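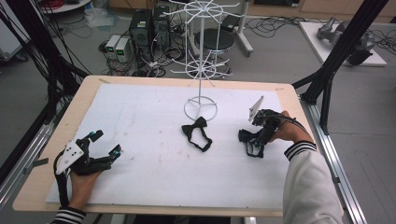 Kitness Hand-Held Gripper Kit: What I Thought After a Month
Student project report, 10 October 2019

For my project I got to review the Kitness kit, a pair of grippers you hold yourself and use to record demonstrations for a robot arm. My supervisor, Annelore Frerichs, wanted to know if the lab at Praltham should buy a second set, and I wanted an excuse to play with it, so we were both happy.

Setup took me most of a morning. The manual is 61 pages long and I really needed 6 of them (the wiring part is good, the calibration part reads like it was translated twice). Gregor Lindsay had to show me which cable went where, and after that I was fine on my own.

I picked clothing accessories as my task because everybody does blocks and cups. Bow ties and straps on a white foam board, with a wire display rack to hang things on – sounds easy, right? The neck strap on a bow tie curls up however it likes, and a buckle swings around under the jaws and pulls the fabric sideways. I spent all of September getting a feel for it!

What I liked: the jaws open nice and wide, and holding one in each hand felt natural after the first day or so. I could pinch a thin strap without looking down at my fingers. What I didn't like: the cables. They run back over your hands and you keep tugging on them when you reach across the table. My wrists were also pretty sore after 10 recordings in a row, so I started taking breaks, and the recordings got better too.

The price is $2,855 for the pair, shipping not included. Ilse Lammers thinks that's steep and I kind of agree, but the support people did answer my emails the same day.

My vote is yes to a second set, if we can get longer cables with it. I still have to redo the hanging task, where my left hand kept bumping the rack, and Annelore wants those recordings before she places any order.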